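Putting the Winter Things Away
May
by Funmilayo Okafor

My grandmother had a rule that you never packed up the sweaters until you had eaten supper outside 3 times, and I have kept to it in every place I've lived, even the apartment on Villia Street that had no outside to speak of (we ate on the fire stairs). This year we got our third supper on Tuesday, soup and bread on the back step with our coats over our shoulders, and I decided that was good enough.

I love this job more than I should. Every sweater gets laid on the bed and looked over for holes, and then I end up sitting down with half of them. The green cardigan came from a church sale in Batden and cost me 2 dollars. The gray one was my dad's, and it still has his mend at the elbow in the wrong color yarn – he said brown was close enough, and I've never had the heart to redo it.

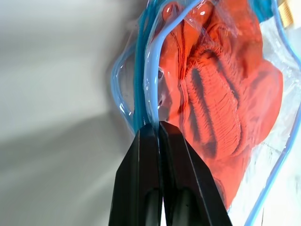

Wool wants to be clean before it's put away, so I spend most of a weekend with the sink full and towels all over the floor. For years I folded everything into my mother's cedar chest with a bit of lavender, but the chest went to my sister and now I'm a convert to those clear plastic bags you squash the air out of, crinkles and all. They aren't half as pretty as cedar. They do fit under the bed, and I can see which sweater is where when October surprises me.

The green cardigan stayed out. It's almost 50 degrees tonight and I'm wearing it.

Comments

Cempaka Nugroho: Please never redo that elbow! My aunt mended everything in red and I miss it.

Funmilayo: Red! I might try that on the blue one.

Contact | © Funmilayo Okafor | Back to top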